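January, afternoon

Picking up from the Grarkside runs. The question is still whether the policy trained on handheld demos does better on clutter if we weight the frames near grasp closure, or whether that was a lucky seed. Last week's numbers came from one seed only, so they don't count for much.

Dataset for this round is the fruit-to-bowl task, 2576 demonstrations after filtering. Skevari threw out any demo where the tracking jumped between frames. I checked a handful of the rejects by hand and agreed with all but one, so I left the threshold alone.

Trained two versions overnight on Mustberg, same seed list, same batch size:

A – uniform sampling over frames
B – frames in the last 14 steps before closure sampled at 4 times the base rate

Validation loss is lower for B, but the validation split got the same weighting by mistake, so that comparison is no good. Redo with a plain split before anyone quotes it.

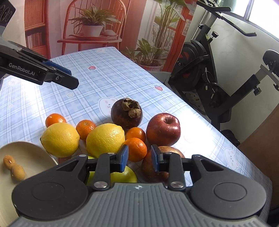

What I care about most is target choice. When mandarins sit right up against lemons, A tends to hover between two pieces and close late. In offline replay B commits earlier. On the mangosteen the two are about even – the calyx seems to pull the predicted grasp point off center in both, and I don't think sampling will fix that. More demos with the calyx turned different ways might.

Glare is the other thing to sort out. Washed-out cloth next to the fruit shifts the predicted approach height in A and B alike. Tried the Pant augmentation set with brightness patches turned up. It helped the height error and made the gripper width prediction noisier. Turned it halfway down and left it training.

Also found a bug in the replay script: the width signal was read 2 steps late. Fixed and rerun. A looks slightly better than it did before the fix, B does not change. The older plots in the shared folder are all from before this, so please don't use them.

To do
– rebuild validation split without weighting
– three more seeds each for A and B
– tag demos where the first contact is with the wrong piece
– check whether dark red apples get mixed up with the mangosteen, the predicted targets look close in a few replays

Mustberg is booked until 6 pm, so the new seeds start after that.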